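Capítulo 4
A caixa de velocidades: por onde começar

Eu confesso que demorei a gostar de caixas de velocidades. Motor toda a gente quer desmontar, não é? Faz barulho, tem cromados, fica bem em cima da bancada. A caixa vive lá em baixo, coberta de óleo velho, e só nos lembramos dela quando a segunda começa a arranhar. Foi assim com o meu Koubek, um sedã pesadão que comprei em janeiro e que trazia no conta-quilómetros uns simpáticos 2931, número em que eu, ingénuo, quase acreditei!

Neste capítulo vamos perceber como o movimento chega do motor às rodas, o que faz cada veio e por que razão os sincronizadores se gastam primeiro. Ainda não vamos abrir nada (isso fica para o capítulo 5), por isso pode ler com calma, na cama ou no sofá, e deixar as chaves na gaveta.

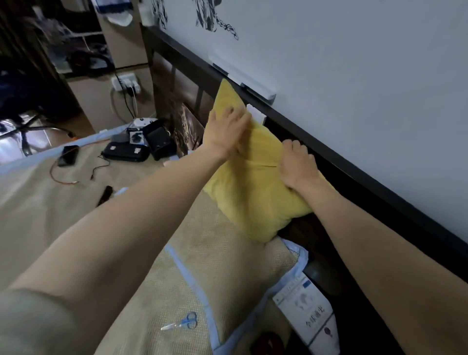

4.1 Três veios e muita paciência

Numa caixa manual clássica, de tração traseira, temos o veio primário, que recebe a rotação da embraiagem, o intermediário, que corre por baixo, e o secundário, que a entrega à transmissão. As rodas dentadas estão quase todas sempre engrenadas umas nas outras. Quando mexemos na alavanca, o que se desloca é uma luva que prende ao veio a roda que queremos. Eu andei anos convencido de que eram as próprias engrenagens a correr de um lado para o outro, e ainda discuti o assunto com a Kazue Furukawa, que me deixou falar até ao fim e depois me pôs uma caixa Akstead aberta à frente. Calei-me, claro.
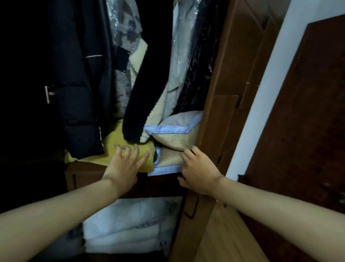 Essa Akstead tinha 62 dentes no conjunto de rodas da primeira, e passei uma terça-feira inteira a rodá-la à mão só para ver o sincronizador a trabalhar. O anel de latão encosta ao cone, o atrito iguala as velocidades e só então a luva avança. Se o anel está gasto, a luva chega cedo demais e ouvimos aquele raspar tão feio. Guarde bem esta sequência, que vamos precisar dela já na secção 4.2, quando fizermos as contas às relações.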